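Music > Live Series > Production Meetings > June

Evwood Hall Live Series
Minutes of the production meeting, June

Chair: Rosaire Lapointe
Present: house sound, monitors, lighting, box office, recording, stage crew lead
Apologies: publicity
The meeting opened at 4:15 p.m. in the upstairs office.

1. Minutes of the previous meeting

Accepted with one correction. Under "Backline," the bass cabinet was listed as returned to the rental house. It had been moved to the dock store and has since gone back. The rental house has confirmed that no extra charge applies.

2. Box office report

Paid attendance for the Elten show was 372 against a capacity of 526. Door sales were lower than for the previous show and advance sales were higher. Box office noted that the balcony was opened after the second song of the support set, and that several people had already asked for it. The chair asked that the decision to open the balcony be made before doors in future and be passed to the ushers by radio.

The guest list was received after the cutoff. Box office will not add names after soundcheck unless the tour manager gives them in person.

Refunds for the postponed songwriter night are still open. A second email goes to holders who have not replied. Tickets not refunded stay valid for the new date once it is fixed.

3. Sound

House sound reported a low-frequency buildup under the balcony, worst in the rear rows and most noticeable on kick drum and synth bass. The present subwoofer position was chosen when the stage was deeper. Two options were discussed: moving the subs to the center under the stage lip, or leaving them in place and delaying one side. Moving them would block the front access hatch. The delay option will be tried first, with measurements taken at the mix position and in the rear rows under the balcony.

Monitors reported intermittent noise on the stage-left wedge line. The fault follows the cable and not the amplifier. The cable has been tagged and taken out of use. The spare is shorter and will not reach the drum riser, so a replacement is to be made up in the workshop.

Visiting engineers continue to save over the house file on the desk. The file will be locked and a copy kept on a drive in the office. Guest files are to be loaded at the start of the day and cleared at load-out.

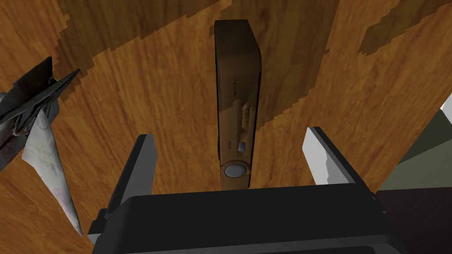

Fig. 1. Gripper over a wooden tabletop. Rendered view.

4. Recording

The live multitrack of the Elten set is complete except for the opening of the first song, which was missed when the recorder was armed late. The band has been told and has asked for rough mixes of the remainder. Recording will deliver these without editing or tuning. Any further mix work is for the band to arrange and pay for.

Recording asked for a dedicated split so that preamp changes at the house desk do not alter recorded levels. At the Elten show 11 channels changed level during the first song. A passive split is on hand but has not been tested since the rewiring. Stage crew will test it channel by channel and label any dead lines.

There was a longer discussion of audience microphones. The present pair hangs too close to the main speakers and picks up mostly direct sound. Recording would prefer a pair at the balcony rail facing the rear wall. Lighting pointed out that the rail is also the cable route for the front wash, and that the dimmer feeds should be kept well apart from microphone lines. A separate run along the side wall was agreed as a trial. If hum is present, the pair goes back to its present position for the Susato date.

5. Susato album release show

The Susato Quartet has confirmed a set in two halves with an intermission. The group plays mostly acoustic: fiddle, upright bass, accordion, and guitar, with voice on part of the second half. The stage plot has been received. The input list has not, and the chair will request it again.

The bass player uses a clip-on microphone and will not use a pickup. Monitors advised keeping the bass out of the fiddle player's wedge. The group has asked for low stage volume in any case.

The support act is Bhattacharjee, a solo guitarist with a looper. Stereo line output, one vocal microphone, no backline. Changeover is allowed 5 minutes and should need less – the guitar position is downstage and can be struck without moving the quartet's stands.

Record sales will be in the lobby on the left side. The group supplies its own seller and card reader. Evwood takes no percentage on recordings.

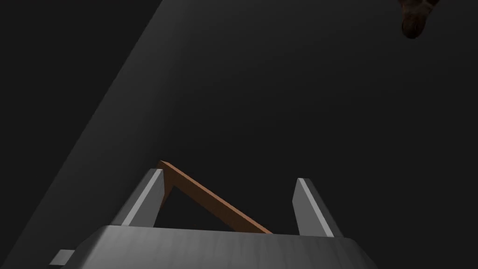 Fig. 2. Gripper, fingers apart. Rendered view.

6. Lighting

Two of the front wash fixtures show a color mismatch in amber. Lighting will recalibrate and, if that fails, move them to the rear bar, where the difference is less visible. Haze will not be used for the Susato show, at the request of the singer. The blackout between halves is dropped and replaced with a slow fade to preset.

7. Noise levels and neighbors

One complaint was received after the Elten show, relating to load-out and not to the performance. The truck was idling at the side door. Tour managers will be told in the advance sheet that engines are to be off while loading. The rear door stays closed during sets – this was already the rule and was not followed.

8. Actions

House sound: test sub delay and report measurements.
Monitors: make up replacement cable for stage left.
Recording: deliver rough mixes to Elten; rig trial audience pair.
Stage crew: test and label the passive split.
Box office: send second refund email.
R. Lapointe: obtain Susato input list; revise advance sheet.

9. Other business

Piano tuning was raised. The piano had drifted almost a quarter tone flat in the top octave. Tuning is to be booked for the morning of any show that uses it. No such show is scheduled at present.

The meeting closed at 5:40 p.m. The next meeting will follow the Susato show.

Recent items
Stage plot and input list template
Elten at Evwood: set list
Advance sheet for visiting engineers
Susato Quartet album release: tickets
Songwriter night postponed
Production meeting minutes, May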